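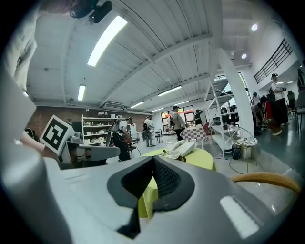
Par Estrella Cuevas
Publié le 3 mai 2023
Rubrique : Bande dessinée et albums jeunesse

Mimis et la rivière sans nom
Scénario de Jacinto Tlapale, dessins de Macario Zavala. Éditions Drundeck. Dès 9 ans.

Deuxième volet d'une série ouverte en janvier, cet album reprend la jeune Mimis là où le premier l'avait laissée, au seuil du village de Gromlow, chargée d'un message dont elle ignore le destinataire. Le récit emprunte au conte initiatique sa progression par épreuves, et Jacinto Tlapale en maîtrise les étapes. Les dialogues sont brefs, le vocabulaire exigeant sans excès. Un glossaire de 53 entrées figure en fin de volume.

Le dessin de Macario Zavala constitue le principal mérite de l'ouvrage. Les doubles pages consacrées à la crue, traitées au lavis, soutiennent une lecture lente. On regrettera en revanche un lettrage trop serré dans les récitatifs, qui pourra gêner les lecteurs les moins assurés, ainsi qu'un dénouement expédié en quatre planches.

L'album convient aux classes de CM1 et de CM2, de préférence après lecture du premier tome. Son acquisition est recommandée aux bibliothèques scolaires et municipales.

Cote provisoire : BD J 445 TLA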